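Home Skills, Unit 4: Laundry Without Tears

Okay, sorting first. I do mine straight into the basket, darks on their own, and I check every pocket (I once washed a bus pass, so learn from me!). 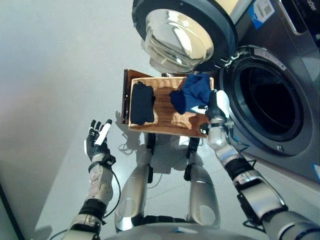 Step 2. Check the drum

Open the door all the way and look inside before you add a thing. Socks love to hide behind that rubber lip.

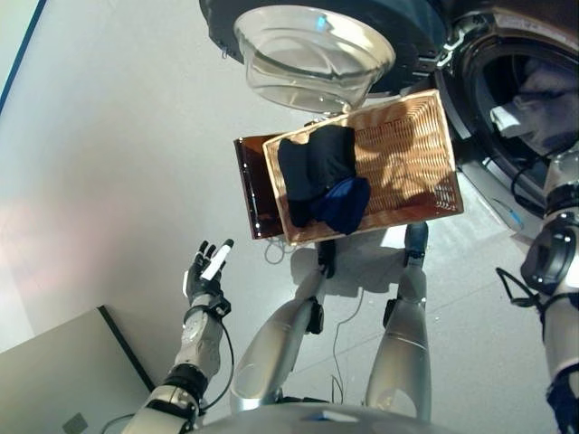 My own rule is never to mix a forgotten light thing with a dark load. There's a white-and-gray piece sitting near the drum opening, and with black and navy waiting in the basket I'd pull it out first. Then load loosely and leave a hand's width at the top.
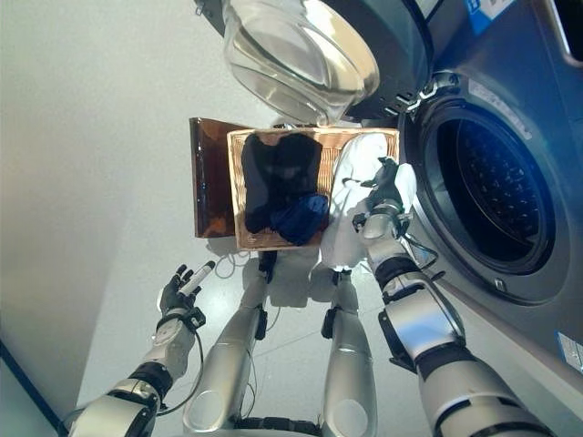

Step 3. Pick the cycle

Cold, 45 minutes, low spin. Bring your Nekness worksheet next time, filled in please!

Related handouts
Unit 3: Reading Care Labels
Unit 5: Folding and Putting Away
Hidach Room Supply List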